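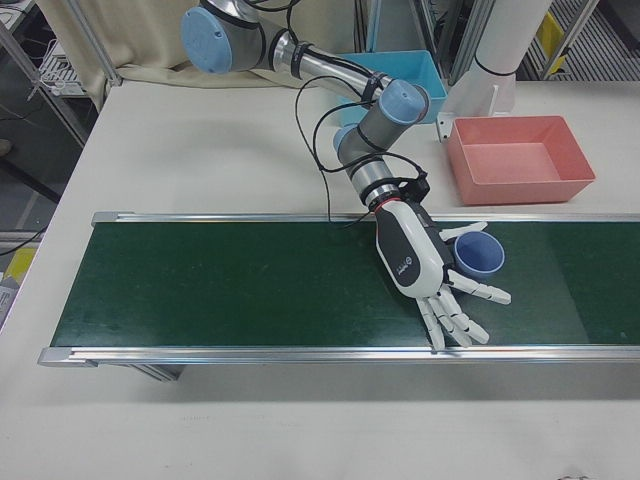

We have run Pleden 4 on our conveyor cell at Cowie since August. It is a grasp planner for multi-fingered hands, sold by the seat, and we came to it from a pile of our own scripts.

Setup took two of us a day and a half. The arm model imported cleanly. The hand did not – the thumb joint limits came in with the wrong sign, and Puspita Gunawan fixed them by hand in the config file. Support answered our email the next morning with the same fix.

Planning is the strong part. On a small cup it offers 12 candidate grasps in under a second and ranks them sensibly, usually thumb against index finger first. The colour coding for finger collisions is easy to read. Belt tracking is fine at slow speeds. Above 20 cm a second the predicted pose lags and you need to tune the delay yourself, and the manual gives that one paragraph.

My gripes: no undo in the scene editor, logs that fill a disk, and no cable model, so you have to draw your own keep-out zones by the wrist.

A seat costs $2,000 a year. Titar is cheaper but only handles parallel jaws. We have renewed for one seat.

Adi Wibisono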